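Convocatoria abierta: encuentro de ajedrez de Irnbridge

¡Volvemos en mayo y buscamos jugadores! El club Skardale organiza otra vez su fin de semana de partidas rápidas y hay 20 plazas para aficionados de cualquier nivel, desde quien aprendió a mover el caballo el mes pasado hasta quien lleva media vida peleándose con la defensa siciliana.

Las partidas son a 15 minutos por jugador, sistema suizo, con una pausa larga para comer y analizar (la parte favorita de muchos, todo hay que decirlo). El domingo por la mañana habrá un taller de finales de torres, abierto también a acompañantes.

Quién puede apuntarse: mayores de 14 años, con o sin licencia federativa. No hace falta tener Elo; si lo tienes, indícalo en la inscripción para ordenar los emparejamientos de la primera ronda. Juegos y relojes los pone el club.

La inscripción es gratuita y se cierra el viernes 8 de abril. Escríbenos con tu nombre, edad y un teléfono de contacto, o pásate por la sala Sikder cualquier tarde de entrenamiento. Si te apetece echar una mano con el arbitraje, dilo también, ¡nos vendría de maravilla!

Las plazas se confirman por correo, por orden de llegada.
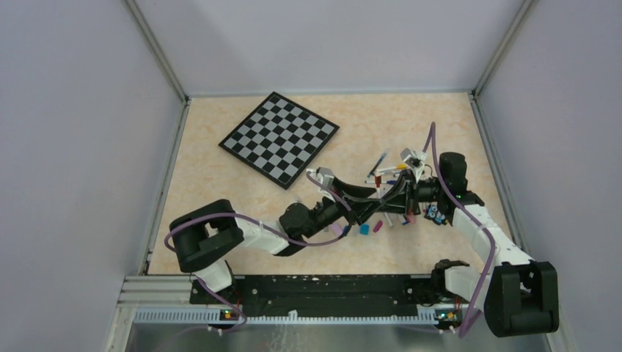
Tablero de ocho por ocho con borde negro.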